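Parish mission week: does my son need his own sleeping bag if he's on the commuter track?

Posted by Wanda Ambrose, 12 June 2019

My youngest signed up for the Ridgeway mission week in July. He's on the commuter track, so he comes home every night, or that's what I was told. Now the packing list has arrived and it says sleeping bag, pillow, shower shoes and "a spirit of surrender." I can get three of those at Belholm. The parish office is closed until after the picnic and the phone goes to a recording about bulletin ads. Also the fee says $65 on the form and $91 on the website. Which one do I pay, and am I buying a sleeping bag?

Marcus Kapoor

we just brought everything on the list. better safe than sorry

Gwendolyn Nakamura

There is one packing list for all the tracks and it has been the same one since my oldest went, and she is married now. Commuters can skip the bedding and the shower shoes. He does need closed-toe shoes, a refillable water bottle, work gloves if his group gets yard work, and a lunch on the first day. The other lunches are provided, if you have a relaxed view of what lunch is.

On the money: $65 is commuter and $91 is overnight. The form you got is the right one. If you registered through the website it may have put him down as overnight without asking, so look at your confirmation email. My son was assigned a bunk in a building 3 miles from his own bed. Email the youth minister about it and leave the office phone alone, that recording has outlived two pastors.

Don't forget the signed medical form. They will turn him away at the door without it, very kindly, with a hug.

Demetrius Alcantara

Gwendolyn has it right except the shower shoes. If his group is sent to the Dornum car wash fundraiser he'll want something on his feet that he doesn't mind ruining. Mine wore his good sneakers. We had a talk.

They also ask each family to send fruit for the snack table. Last year the sign-up sheet had 40 families on it and I think most of them sent bananas, so send anything else. 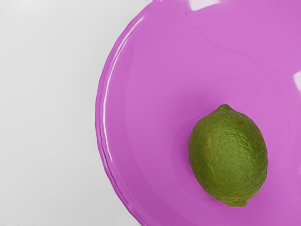
Lime in a pink bowl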